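The Second Pair

Merle wanted the quote on her desk by five, and I still hadn't decided whether we needed one pair of fingers or two.

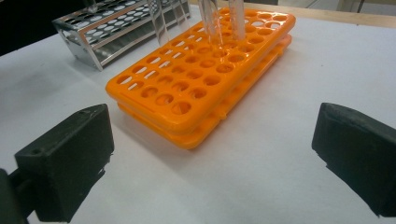

The orange rack, three tubes at the far end.

"They're lumps of black plastic," said Merle. "Why are they on my budget twice?"

"Spares," I said. "Rilard want 200 for a second pair, but if we order in May they'll throw in the pads."

She peered at the bench. I could see her pricing the paper.

"And the metal rack? Do we need both?"

Well, I'd been dreading that one! Haris loves the metal rack (he brought it with him from Skusitz, wrapped in a jumper) and I'd promised him it was safe.

"Both," I said, a bit too loudly.

Merle wrote something down, crossed it out and wrote it again, smaller. Then she picked up her tea and went off to find Haris, and I ran for the back stairs to get to him first.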